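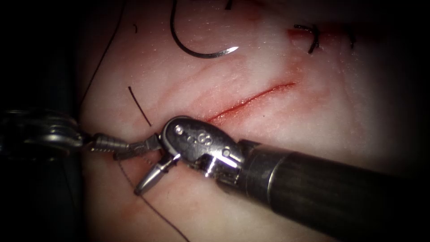 I go through a lot of suture pads. For the first year I bought whatever was cheapest, stitched it until it tore, and ordered another. I've been more careful lately, mostly for money reasons, and a few people in the evening practice group asked me to write down what I do.

The pad matters less than where you put the stitches. A straight cut is the one to learn on. Both edges lie level, the tension is the same most of the way along, and you can see right away when one bite is deeper than the other. I spent too much time early on with zigzag and curved cuts because the kit came with them. I wish I'd done another 100 stitches on a plain line first.

Start in the middle. Horațiu Filip taught me this when I kept ending up with a pucker of extra material at one end. Put one stitch at the center, then halve each side, and keep halving. If the cut narrows to a point, the last stitch at that end doesn't need to be as wide as the others. I used to keep them all the same width and the corner would bunch.

My pads are mostly Jonano now. They're firmer than the Drisen ones I started with. The Drisen pads feel nicer under the needle, but the top layer pulls through if you tighten too much, and then that part of the cut is finished. Some would say that's good training. I was just annoyed at paying for it.

A few things about upkeep:

- Wash with dish soap and cool water, pat dry, and leave it flat overnight.
- A little cornstarch takes care of the tackiness.
- Red dye stains. Once it has spread into the surface around a cut it stays there. I've tried rubbing alcohol and it only made the patch bigger and pinker.
- Don't store pads stacked face to face. Mine stuck together over the summer and one lost a strip along the edge.

The staining doesn't hurt anything. It does make it harder to see an old needle hole, so I save the stained sections for knot tying and use the clean ones when I want to check my spacing.

For thread I use expired stock when I can get it. Naveed Bukhari split a box with me in March and I still have most of it. When that runs out I'll go back to the practice spools from Grukia, 400 feet for less than a takeout dinner. It frays a bit at the cut end but ties fine.

I keep a log, only the date, the type of stitch and how long the line took. My slowest simple interrupted line was 8 minutes, back when I was dropping the tail on every second knot. I haven't timed the running stitch yet. I want to get the first knot to stop slipping before I bother with a clock, and I have one fresh Jonano pad left to do it on.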